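Clarkavach Common Room – Basket and Table Inspection
Form 592. Thursday, May 30, 2024

1. Black table cloth flat, no fold under either basket. Pass.
2. Wicker sides checked for broken or sharp strands. Pass.
3. Household items and food held in separate baskets. Pass.
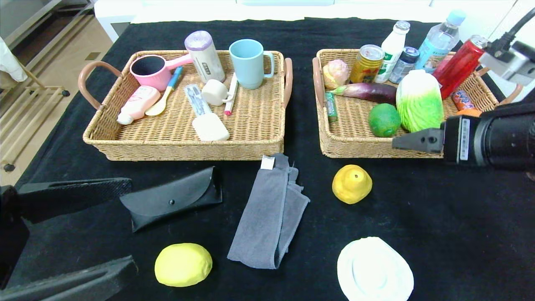 Form 592 – Page 2

4. Cutlery kept in its clear case. Pass.
5. Lotion bottle on its side. Comment: check cap, store upright.
6. Drinks grouped in the food basket. Comment: crowded – do not lift by one handle.

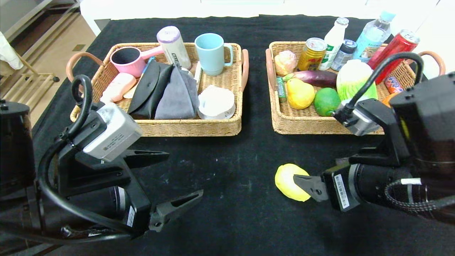 7. Folded cloths to be dry before storage. Comment: recheck in June.
8. Fruit and vegetables checked for bruising. Comment: keep heavy bottles off the pear.

Questions: Clarkavach office, ext. 215 | Back to top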